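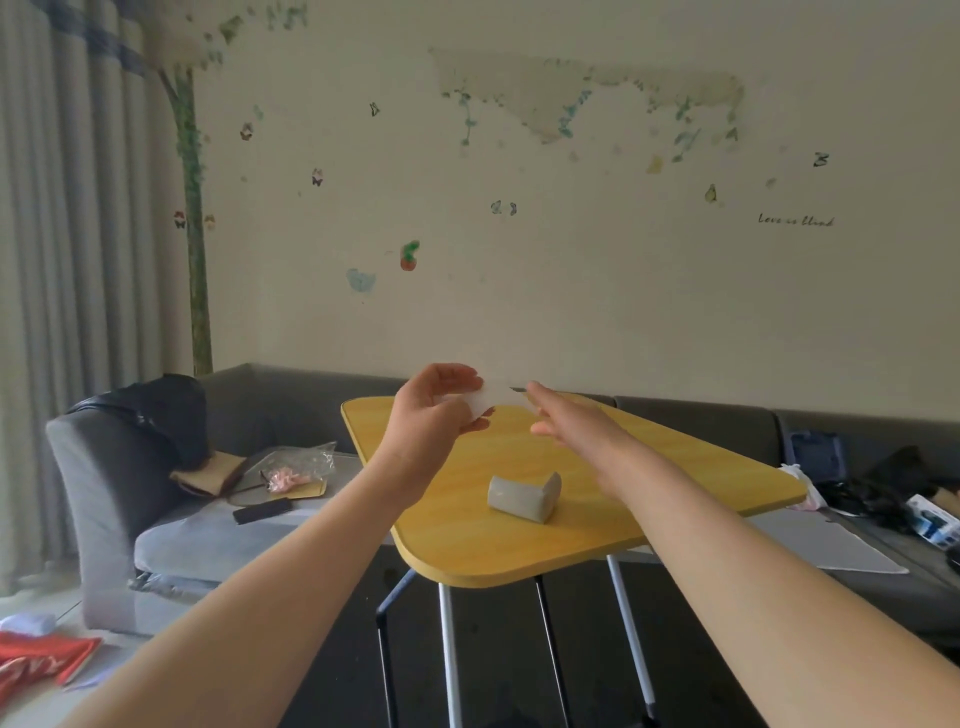 The Skisodstead Center for Home and Community Studies invites adults living in the Bendeten area to take part in a study of how households sort, store and discard small items over the course of ordinary life. The study looks at what people keep, what they give away, and how long an object stays in the home after it has stopped being used. It is concerned with everyday things of little value, such as receipts, packaging, spare parts and the kind of white plastic bag left hanging over the edge of a table. Items of financial or legal importance are outside its scope.

Background

Most published work on household waste relies on what is collected at the curb. Much less is known about the period before collection, when an item may move between rooms several times. An earlier mail survey by the Center drew 3539 responses and showed wide differences between households of similar size and income. The present study, known as Titeo, follows up on those findings through home visits and written diaries.

Who may take part

Participants must be 18 years of age or older and must have lived at their current address for at least one year. Renters and owners are equally welcome. People who live alone, families with children and groups of unrelated adults sharing a home may all apply. Only one person from each household may enroll, although other members of the household will be asked for their consent before any home visit. Persons planning to move before the end of the study are not eligible.

What participation involves

The study runs for 8 weeks, beginning in September. Each participant will be asked to:

Complete a short entry in a paper or online diary at the end of each day, recording items brought into the home and items removed from it.

Receive two home visits, one at the start and one at the end of the study period. Each visit lasts up to 90 minutes and can be scheduled between 9 a.m. and 7 p.m.

Attend one closing interview, in person at the Center's Butt Street office or by telephone.

Participants are asked not to tidy or rearrange rooms before a visit. Bedrooms and closed cabinets will be included only with the participant's written permission.

Payment

Participants who complete all parts of the study will receive $350. Those who withdraw early will be paid for the parts they have completed. Parking at the Butt Street office is free for study participants.

Privacy

Names and addresses are stored separately from diary entries and interview notes. No household will be identified in any report. Participation is voluntary, and a participant may withdraw at any time without giving a reason.

How to apply

Application forms are available at the front desk of the Butt Street office and at the Bendeten public library. Completed forms must be received by 5 p.m. on August 27. Applicants will be notified of the outcome by mail. Questions about eligibility or the schedule of visits should be directed to Dayana Galindo, Study Coordinator, at the Butt Street office.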